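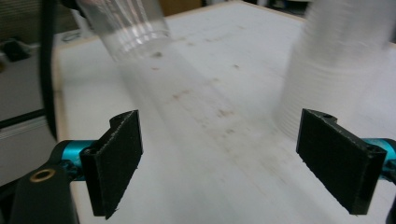
Mostdale Community Hall
Minutes of the Kitchen and Supplies Meeting
2020-02-10

1. Minutes of the previous meeting
Approved as circulated.

2. Cups
The stock of clear and translucent white plastic cups was reviewed. It was agreed that the two kinds be stacked separately after each event. Purchases for the year to date stand at $1,249, all from Jikico. A quote from Qaisi will be obtained before the next order. Single cups left on tables are to be cleared before wiping begins.

3. Tabletops
Brownish marks on the white tabletop with the light wooden edge trim were noted. Members differed on whether a stronger cleaner should be used – the trim was a concern. Resolved to try a mild paste on one corner and report back. Replacement of the top was deferred for 6 months.

4. Bookings
Plomadance has asked for 12 evenings, with use of the kitchen on 3 of them. Approved, subject to the usual deposit.

5. Other business
The lock on the supply closet remains outstanding.

Meeting adjourned.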